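# Sulthorpe Household Cleaning Tools Collection – Data Card

Maintained by the Sulthorpe Domestic Objects Archive. Release 2.

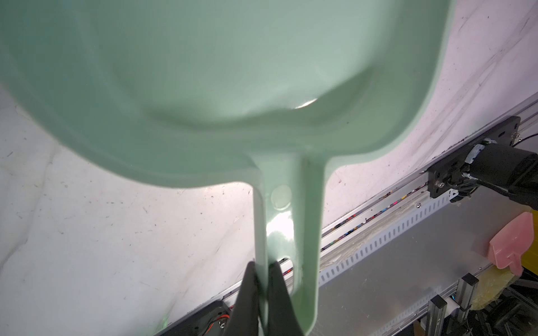

The Collection documents small hand tools used in routine household cleaning: dustpans, hand brushes, scrapers, dish brushes, cloths and sponges. It was assembled to support the study of ordinary objects that are handled daily and seldom cataloged. Each object has one record, made up of photographs and a written entry that follows a fixed set of fields.

## Contents

The present release holds 200 records. Dustpans and hand brushes form the largest group. Electrical appliances, full-length brooms and mops are outside the scope of the Collection and are covered by a separate inventory held at Kadbridge.

Files are arranged as follows:

- `records/` – one plain text entry per object
- `photos/` – photographs, named by record number
- `terms.txt` – the controlled vocabulary
- `changes.txt` – corrections made between releases

## Record fields

**Object type.** Taken from the controlled vocabulary. A dustpan and brush sold as a set receive two records, joined by a shared set number.

**Material.** The main material of the object, entered in general terms (plastic, metal, wood, rubber, textile). The specific type of plastic is entered only where it is marked on the object or stated by the supplier.

**Color.** Entered in everyday words, with one qualifier at most: "pale green," "dark blue." Trade names for colors are not used.

**Handle.** Shape, and the presence of any ridge, grip or hanging slot. For dustpans, the entry also states whether the handle is flat or hollow and how it meets the scoop.

**Working edge.** For dustpans, the front lip of the scoop. For brushes, the bristles. For scrapers, the blade. Wear is noted in this field and is not repeated elsewhere.

**Condition.** One of four terms: new, light wear, heavy wear, damaged. An object with a crack of any length is entered as damaged, including where it remains usable.

**Source.** Purchase, donation or loan. Donors are not identified in the public files.

## Terms used for dustpans

Descriptions of dustpans varied considerably in the first release, and the following terms were adopted in September to bring the entries into line.

- *Scoop*: the broad, shallow part that receives the sweepings.
- *Rim*: the raised border at the sides and back of the scoop.
- *Lip*: the front edge that rests on the surface being swept. A rubber strip fitted to this edge is entered as a separate part.
- *Neck*: the area in which the scoop narrows toward the handle.
- *Hanging slot*: any opening in the handle intended for a hook or peg, whether round or elongated.

The term "pan" is no longer used alone. Entries from the first release that used it have been revised, with the exception of 23 records for which the original object had been returned to its owner. Those records carry the note "terms not updated."

## Handling and cleaning of objects

Objects are recorded in the state in which they are received. Loose dust may be removed with a dry cloth before photography. Stains, scratches and adhesive residue are left in place. Price labels are also left in place, and their text is copied into the entry if it can be read without lifting the label.

Plastic items are stored flat, away from direct sunlight. Dustpans are not stacked more than 10 high – the lower rims of thin-walled pieces have been found to bend under greater weight. Brushes are stored with the bristles facing up or hung by the handle.

## Known limitations

1. The Collection reflects what was offered by donors and sold by local suppliers. It should not be treated as a survey of all cleaning tools in use.
2. Plastic objects are strongly represented. Wooden brushes are few, and there are no dustpans made before the general adoption of molded plastic.
3. Color entries were made by eye under indoor lighting. Pale greens, blues and grays may have been entered differently by different recorders.
4. Condition terms describe appearance only. No object was tested for strength.
5. Weight was not recorded in the first release and has been added only where the object was still held.

## Use and citation

The records may be used for teaching, research and exhibition without charge. Reproduction of photographs in print requires written notice to the Archive. Users are asked to cite the title of the Collection and the release number.

Corrections are welcome and should quote the record number and the field concerned. Corrections accepted by the Archive appear in the next release.

Last revised 25/01/2020.

Related items

Kadbridge Inventory of Brooms and Mops
Tisau Kitchen Drawer Survey
The Hafþórsson Gift: Brushes and Brush Making
Storage Notes for Molded Plastic Objects
Sulthorpe Controlled Vocabulary, Full List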